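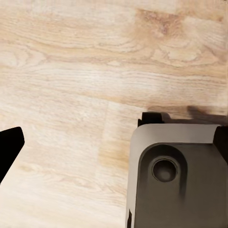
Pale wood surface, simulated render.

April 26, 2022 — Fulby project notes
3 min read

Fulby Adder and Grass Snake Survey Records

Contents

This release holds the field records from the reptile survey at Clelotmont, a heath and woodland edge site. Each row is one visit to one refuge. The refuges are squares of roofing felt or corrugated tin, laid flat on short vegetation and numbered with paint.

Files

visits.csv — date, start time, refuge number, air temperature, cloud cover, observer code
animals.csv — species, age class, sex where known, position (on, under, beside)
refuges.csv — refuge number, material, slope, nearest cover

Join visits.csv and animals.csv on visit_id. A visit with no animals has no row in animals.csv, so use a left join if you need the blanks.

Method

There are 30 refuges, split between the heath (21) and the woodland edge (the rest). Each was left in place for 14 days before the first check. Observers walked the route in the same direction every time and lifted each sheet once. Animals were not handled. Sex in adders was taken from ground colour and tail shape, and is left blank for young animals.

Species codes

VB adder
NH grass snake
AF slow-worm
ZV common lizard

Known problems

Refuge 14 was moved by cattle during April and its position before the move is not recorded. Slow-worm numbers are capped at the first count made on lifting; animals that went into the litter before they could be counted are missing. Cloud cover was estimated by eye and differs between observers. Shed skins are logged under notes and should not be treated as sightings.

Locations

Grid references are blurred by up to 200 metres. Adder hibernation sites have been removed altogether — please do not try to work them out from the early spring rows.

Related sets

The Pomare set uses the same columns but has no refuge material field. Isudow records are in an older layout and need converting first.

We use cookies to remember your settings. Accept | Manage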